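Pestico Hand-Held Gripper Kit: Frequently Asked Questions

Last revised 2023-09-25

We sell and hire out hand-held gripper kits for people who want to record household jobs being done by hand, so that a robot may one day do them instead. Most of the questions below came in by email. A few came in rather loudly by phone.

What do I get in the box?

The standard kit has two grippers, two camera mounts, a charging lead, a set of spare pads and a printed guide. The Briggs case costs extra. It is a very good case, and you will resent paying for it until the first time you drop it.

Do I need a robot as well?

No. You hold the grippers and do the job yourself, and the cameras record what the fingers do. What you feed the recordings to afterwards is between you and your software people.

How hard is it to learn?

Most people can pick up a box within minutes and feel quite pleased with themselves. Then they try a teaspoon. We suggest an afternoon of practice before you record anything you plan to keep.

Which jobs is it good for?

Sorting, tidying, clearing surfaces, loading baskets and putting things in bins. Kitchen clearing is by far the most popular job among our hire customers, possibly because it gets the kitchen cleared. Drink cartons are a sensible place to start: flat sides, light, and no great loss if squashed.

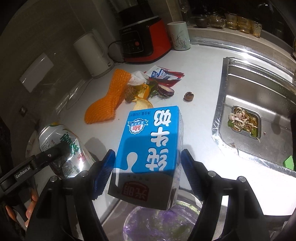 Clearing a kitchen worktop: milk carton between the pads, lined waste bin underneath.

Soft and crumpled things are harder. Tissue, fruit nets and torn packets all fold up in their own way, and orange peel has opinions. Go slowly, close the pads gently and try from another side if you miss. Please don't delete the misses. Several of our customers find them more useful than the tidy takes.

Should I tidy up before I start recording?

Only if you want a robot that can tidy up tidy rooms. Leave the kettle and the cups where they normally live. Do move anything you would cry over, and keep power cords away from where your hands will be working.

Can I use it near the sink?

Near it, yes. In it, no. The pads can be wiped with a damp cloth but the rest of the gripper should stay dry, and the warranty takes a dim view of washing-up bowls. If you want to record wet work, ask us about the Korkau sleeve, which covers the joints and makes you look like a vet.

How long does the battery last?

One charge gives you around 18 short takes, fewer if you leave the cameras running while you make tea. You will leave the cameras running while you make tea.

How do I look after the pads?

Check the ridges after each session and wipe off anything sticky. Change both pads on a gripper together, even if only one looks tired - a fresh pad facing a worn one tends to twist whatever you pick up. We test ours to 1000 closes on a cardboard carton. Glass jars are kinder to them, gravel is not.

Can I use grippers from another maker?

The mounts will fit many of them, and we're happy to look at a photo and tell you. We can't repair other people's grippers, though we can be sympathetic.

What does hire cost?

A week's hire is 400 pounds for the pair, with delivery. The deposit comes back once the kit does. Crumbs are fine. Jam in the hinge is charged by the hour.

Where is it sent from?

Our workshop in Likville. Orders placed before noon go out the same day, except in June, when we close for a fortnight and the phone is answered by a recording.

Who owns what I record?

You do. Nothing is sent to us unless you send it. If anyone else lives in the house, ask them before you start, and remember that the cameras also pick up sound, including what you say to the peel.

I've found a fault. What now?

Stop using the gripper, note the number inside the handle and email us. If the fingers close but won't open, look up part 2744, the return spring. Spares are free in the first year, and fitting one takes a small screwdriver and some patience. We only supply the spring.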